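About us > The practice room

Wiltgate Table School teaches people to lay, serve and clear a table. We run short courses for new waiting staff, and for anyone who wants to pour for guests at home. Most of the work is done at plain white tables, where a spill or a smear on a glass shows up at once. Everyone begins with water in a stemmed glass.

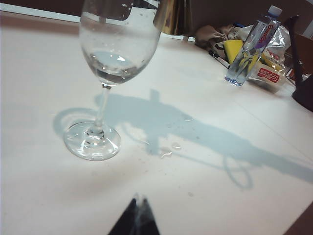

Do I need to bring my own glasses?
Glasses, cloths and bottles are all provided, and you leave them with us at the end.

We started in Nesik with 2 tables and a borrowed cupboard. The school has since moved to larger rooms on Saithong Road, and we now offer 17 courses a year. Pouring is still the one that fills first. It covers how far to fill a glass, how to hold the bottle and what to do about drips.

Cloths get a session to themselves. We use different colours for different jobs and ask people to learn them in the first hour. Folding is taught after lunch.
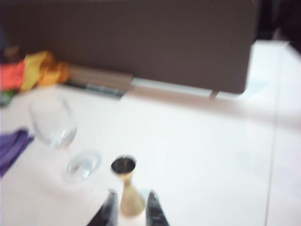
Saithong Road, October

The autumn courses are open for booking. The pouring course runs in the mornings, and the clearing and folding course starts at 1.30 pm. Flidness students pay the reduced rate and should give their college number when they book. Groups are kept small so that each person gets plenty of turns with the bottle.
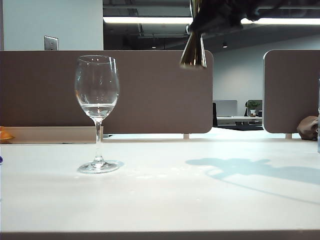 Finding us

Take the side entrance and ring for the practice room. To book, telephone Wiltgate 3389.

Last updated: October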